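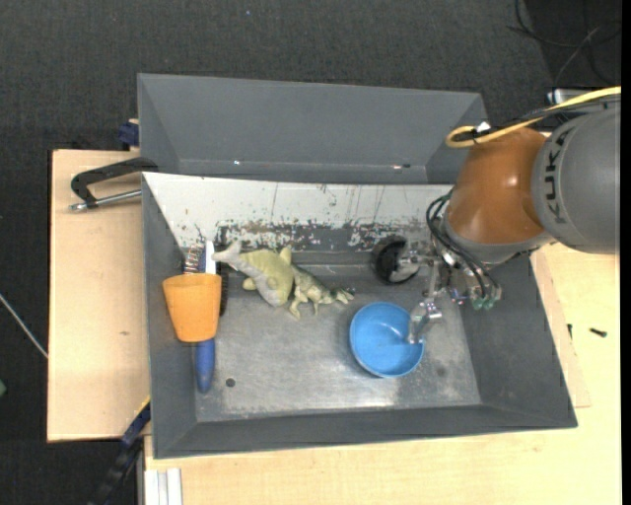
Bin-picking cell at Rarkier, Farkville: KUKA arm and gripper over the first bin, with the blue bowl on the right.

Rarkier opened its Farkville lab to outside visitors on April 5, 2022. I went for the afternoon tour, a group of seven, mostly people from packaging and parts handling. Huguette Vidal, who runs the picking work, took us through the cell and answered questions for most of an hour.

The task is unstructured picking from a metal bin. Objects go in by hand in no particular order. The arm takes them out one at a time and sets them down in a second bin directly behind. When that one is full, the direction reverses. The software, called Clemis, chooses a grasp point from a fixed camera view and has no stored model of any object.

The object set is deliberately mixed. On our visit it included a toy fish, a toy reptile with thin legs, an orange cup, a brush with a blue handle and the blue bowl. Vidal's view is that thin legs and bristles tell her more than boxes do. The cup was lying on top of the brush, and a pick there has to lift one without dragging the other.

Bowls are taken by the rim, one finger inside and one outside. This needs a good estimate of wall height. The bare metal base does not help: it is scuffed and throws back a bright reflection under the lab lights, and Clemis has in the past read reflections as edges. A change to the exposure settings in January dealt with most of it, according to Vidal.

We watched 10 picks. Six were clean on the first attempt, and the rest needed a second approach. Cycle time was not quoted and I did not have a watch on it. The motion looked slow by production standards – the speed is capped during visits.

The fixturing is plain. The bins sit on wooden boards and are held with ordinary clamps. Tubes and cables run outside the arm, with a generous loop over the joint. I asked about wear on the yellow cable and was told it is checked every week.

The second stop was the Babalola bench, where gripper fingers are fitted and tested before they go on the arm. Five finger shapes were laid out. The flat tip is the current default. A narrower one is being tried for small parts, with no results to show yet.

Parking is behind the building, and safety shoes are required past the front desk. The next open afternoon had not been scheduled when I left.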